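Blue tape on brown paper: notes on a sorting table

November 24, 2021

The block table went through another revision this week. The previous version was a bare top with a bin on it, and the blocks ended up wherever they were put down. The revised version has a grid, a fixed bin position and a written rule for where things go. These notes are mainly for my own reference, plus Kidus Teshome, who asked for the layout so he can copy it at Grosau.

The surface first. Dark brown paper goes down as one large sheet. I looked at two rolls, one from Grenix and one from Wuyts, and bought the Wuyts because it was wider. Glossy paper is a poor choice under overhead lights, and a mid-tone or darker brown gives good contrast with both the tape and the blocks. Flatten the sheet overnight before taping. A curl at one corner will pull the first strip out of line, and every strip after it gets measured from the first. 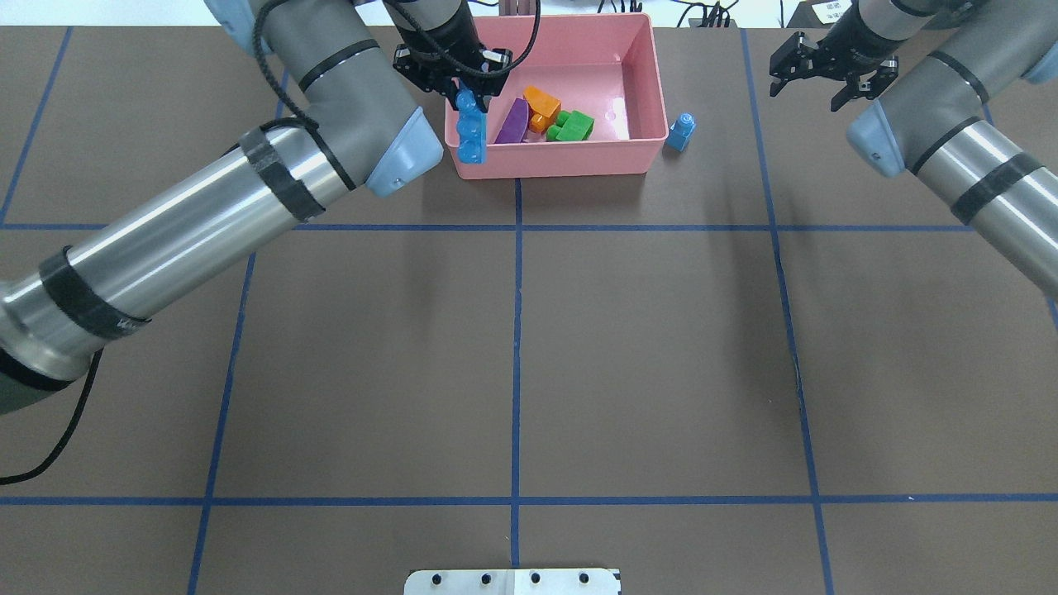 The bin is a pink plastic one, open, rectangular, with sloping walls. It stays at the top center, and the central vertical strip starts at its front. I tried it at the side in January and disliked it, as the far cells became a long reach. With the bin at the center the left and right halves of the grid get about the same use.

Blocks are the chunky toy kind with round studs. Purple, orange and green are easy to tell apart on brown. The light blue ones are also fine on the paper, but a blue block lying against blue tape is harder to pick out at a glance. If I were buying tape again I would get white. The blue was already in the drawer.

Tape procedure, as it stands now:

Lay the two horizontals first, full width.
Lay the central vertical from the bin downward.
Lay the outer verticals last, working away from the center.
Press each strip down with a flat edge, starting from the middle.
Do not stretch the tape. Stretched tape creeps back and lifts at the ends.

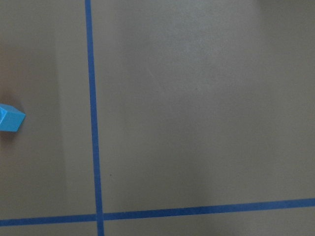

Crossings need some care. I let one strip run over the other in full and do not cut around it. Cutting gives a flatter joint, but the blade goes through the paper more often than I would like, and the sheet then has to be replaced. An overlap adds one thickness of tape, and a block standing on it will rock slightly. The fix is to keep blocks inside the cells, where they are supposed to be in the first place.

The verticals are not parallel. I set them by eye, and I have decided to leave them. Cell area varies as a result, but each cell only has to be large enough for one block with clearance on all sides. For a proper square grid, Esitz sells a marking gauge for 37, which seems a lot for a job that a yardstick and a pencil can do.
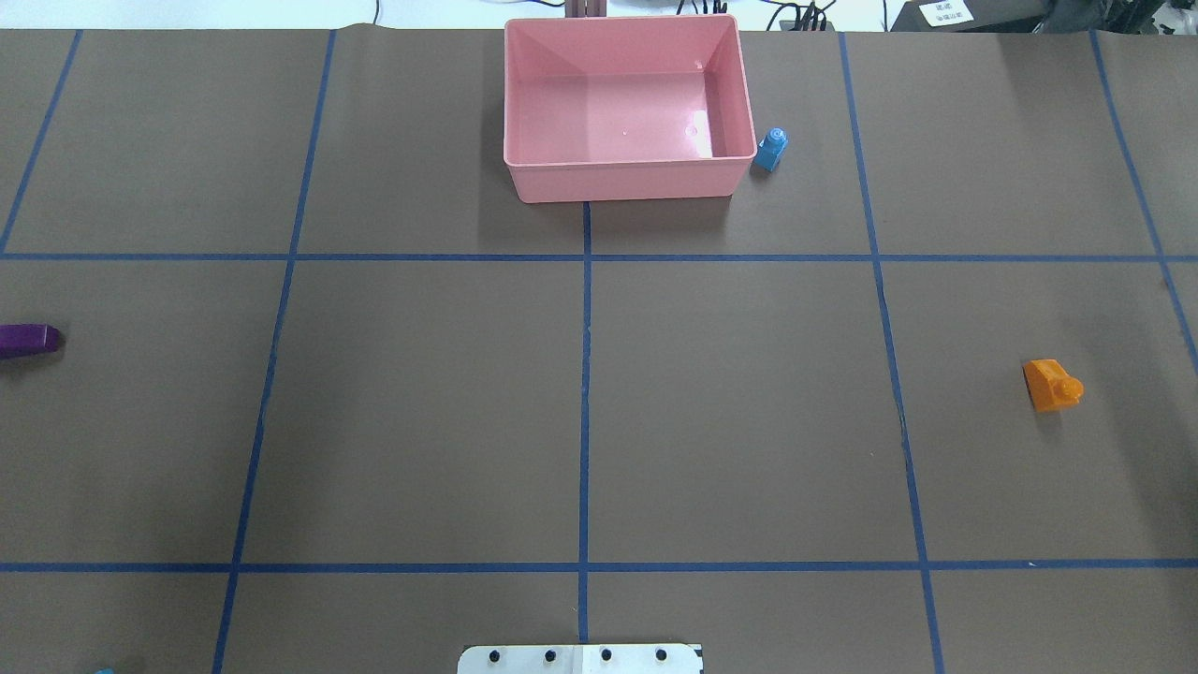
Rules for use are short. One block per cell. Upright if it will stand, flat if it will not. The bin does not move during a session. When the blocks go back, they go back in any order, and no attempt is made to stack them inside.

Still open: whether the paper should be taped down along its edges or held by weight alone, and whether the lower row of cells is worth keeping. Kidus wants it kept. I will run 10 more sessions with the current layout before changing anything, then lift one strip and check whether the paper tears.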